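Minutes, household chores working group, 3 April 2025
Held at the Ilcombe office. Chair and notes: Mafalda Brandão

**1. Last minutes**

Agreed, with one correction: the towel-folding figures belong under Stergiou's section and have been moved there.

**2. The sink task**

Most of the meeting went on this, and happily so! The chore is easy to say: take a pan out of the sink and put it on the worktop. We are still doing all of it in simulation, in the Trusberg kitchen, and the layout stays fixed until everyone has had a proper go at it.

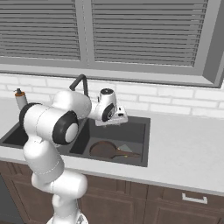
*Trusberg kitchen, simulated: arm over the right basin, pan with its handle towards the right-hand wall.*

The chair reported 2073 runs logged since November. The group was really pleased with how the reaching has come on. A year ago the arm couldn't get past the tap without a long detour, and now the approach is quick and (to the chair's eye at least) rather graceful. Lifting is where it still comes unstuck. A thin handle lying low in a deep basin leaves little room for the fingers, and the wrist has to turn early or it runs out of space near the wall.

In the last batch of 100 we marked each run by hand. The group agreed that a pan put down half over the counter edge counts as a failure, even if it stays put. Two people wanted it scored as a partial. Overruled, but noted.

**3. Can it do the washing-up yet?**

No, and we had a very good half hour on why. Moving one pan is a small piece of the job. Someone at home also scrapes, soaks, scrubs, checks the back, and works round whatever else has been left in there, all without thinking about it.

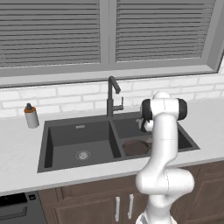

The divider between the basins came up again. Carrying a pan across it means lifting higher than the planner likes to, and Gireo's new version handles that much better than the old one. It now slows down over the divider and speeds up again on the far side, which got a small cheer when it was shown. Soap, water and slippery handles are all still to come, and we were all keen to start on them sooner than planned.

On the shop-floor side, Stergiou have shelf-facing working with boxes only. Bags and bottles are next.

**4. Actions**

- Mafalda: write up the scoring rule and send it round.
- Gireo: share the new planner settings, with the divider clearance listed.
- Stergiou: pick 6 bottle shapes for the shelf trial.
- All: try the sink task with the pan turned 7 different ways and log the results in the shared sheet.

**5. Any other business**

Room booking for the next meeting is confirmed, same place. Please bring your own mugs.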